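Wellach Community Kitchen: Frequently Asked Questions

Information for hirers and members, Brorham site. Last revised Sat 26 January. 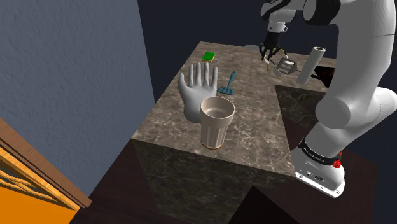

Hiring the kitchen

Who may hire the kitchen?
Any resident of Brorham or member of a registered local group may apply. Businesses should write to the Lettings Officer, Felicidad Pascual, before booking.

How much does it cost?
The charge is £40 per session for residents and £60 for all other hirers. A session lasts four hours, including setting up and cleaning.

Is a deposit required?
A deposit of £600 is payable for events open to the public. It is returned within 14 days of the hire.

Using the kitchen

May I leave food in the refrigerators overnight?
No. Food left after a session will be thrown away.

Are utensils provided?
Basic utensils are provided. Hirers must bring their own tea towels and storage boxes.

What should I do if something is broken?
Please enter it in the blue book by the door and inform the duty manager, Dexter Panganiban, before leaving.

Cancellations

Can I change my date?
One change is allowed without charge, given seven days' notice. Bookings for October open in June.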